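The Loading Table Is Part of the Cell
Opinion, Maintenance and Operations
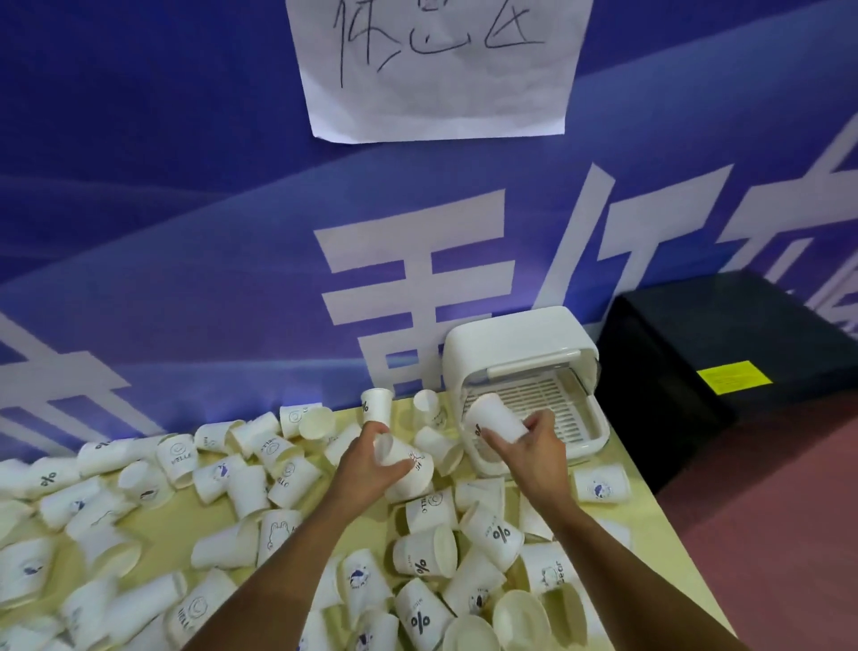 The maintenance plan for an automated drinks cell should begin at the table where the cups are prepared. Most plans begin at the arm. The plan for the Kumsa cell at Clonditz, which this office has reviewed over the past operating year, devotes nearly all of its pages to the arm, the controller and the brewing head, and gives the preparation of cups a single line: "Operator to load clean cups." The line covers a good deal of work. Paper cups lie on their sides across the tabletop, several nested inside one another and a few upright, with different printed designs mixed together. One hand grips a cup from the pile while the other holds a second cup at the open front of the white sterilizing cabinet, above whose slatted rack there is room to place it. Every decision made at that point, including which cup, which way up and whether to separate it from its neighbor, is carried forward into a machine that has no means of revising it.

It is the position of this essay that cup preparation should be written into the setup documents of such a cell as a station in its own right, with its own layout, inspection and maintenance interval. The argument rests mainly on the Clonditz installation, a modest one, and readers responsible for larger sites will need to judge how far it applies to them.

The cell takes cups from a vertical magazine. A separator with two rotating fingers releases the lowest cup into a holder, and the arm carries the holder to the brewing head. The magazine accepts a stack of 200 cups if they are of the same make and the rims are sound. When two cups have been pressed tightly together, the separator releases both. The level sensor reads the doubled cup as correctly placed, and the first sign of trouble is often a drink poured into a cup that sits too high in the holder.

The fault log for the year under review contains 147 stoppages. The log classes most of them as separator faults, and for several months they were treated as such. The fingers were replaced, the timing was adjusted by the Gurmont service desk, and the holder was shimmed and then unshimmed. None of this was careless work. The service staff responded to the code on the display, and the code named the separator. A technician who arrives with a laptop and a box of fingers will naturally look at the fingers.

The change came from a plain comparison of the log with the loading rota. Stoppages clustered in the hour after a refill, and they were more frequent when cups had been taken from opened sleeves than when a new sleeve had been used. Cups from opened sleeves had been handled more than once. They had been tipped out, picked up, nested again and pushed down to make them fit the space available. The separator was reporting, correctly and repeatedly, a condition created some distance away from it.

Three objections to treating the table as part of the cell deserve a reply.

The first is that operators already know how to handle cups and that a written procedure insults their competence. Operators do know. They also work under conditions that the setup documents have fixed for them, among them the size of the table, the height of the cabinet and the time allowed between refills. At Clonditz the original drawing showed no table whatever. One was found and put in place after commissioning, and it served as receiving bench, sorting bench and waste shelf together. Skill was being spent on overcoming a layout that could have been corrected in an afternoon.

The second objection is that better equipment will remove the need. Butenby, the smaller of the two sites under this office, has tried a powered cup feeder that accepts sealed sleeves. The feeder performs well with sealed sleeves. It does nothing for a cup that must be handled singly, and it brings its own rollers, belts and sensor windows, all of which require cleaning. A site that buys a feeder has moved its preparation work to a different place and should document it there.

The third objection is cost, and it is the most serious. Inspection takes time, and time at a public counter is paid for. Against this may be set the record. In the quarter before the change, the Clonditz cell served 1272 drinks. In the quarter after it, with the same opening hours, it served 2265. Part of that increase must be attributed to the season, and this office does not claim the whole of it for a tidier bench. It is nevertheless difficult to look at the two figures and conclude that the minutes spent on preparation were wasted.

The revised procedure is short. Cups are sorted by make before they reach the magazine, and designs are mixed only where the blank underneath is known to be identical. Nested cups are separated by hand with a slight twist at the base, never by pulling at the rim. Any cup with a bent or softened rim is discarded. Cups are placed in the sterilizing cabinet without being forced against each other, and the cabinet door is left shut until the cycle has ended. The rack is removed and washed every Wednesday, and the seal is wiped at the same time. Loading stops below the line painted inside the magazine, even when more cups would fit.

Two further items concern the machine itself. The separator fingers are now measured monthly and replaced on wear, where previously they were replaced on complaint. The operator's fault form has been given a box for the source of the last cups loaded. That box has been the most useful addition to the paperwork, and it was resisted longer than anything else, chiefly on the ground that the form would no longer fit on one side of the page. It now runs to two sides.

There remains a question of responsibility that the procedure does not settle. Gurmont's service agreement ends at the mouth of the magazine. The counter staff's duties, as written, end at the cabinet. The space between them is short enough to reach across, and for most of a year no document assigned it to anyone. This office has asked that the next agreement name the table, the cabinet and the magazine as a single serviced unit, with one inspection sheet signed by both parties. The request is still under discussion. Until it is agreed, the sheet hangs beside the magazine and is signed by the counter staff alone.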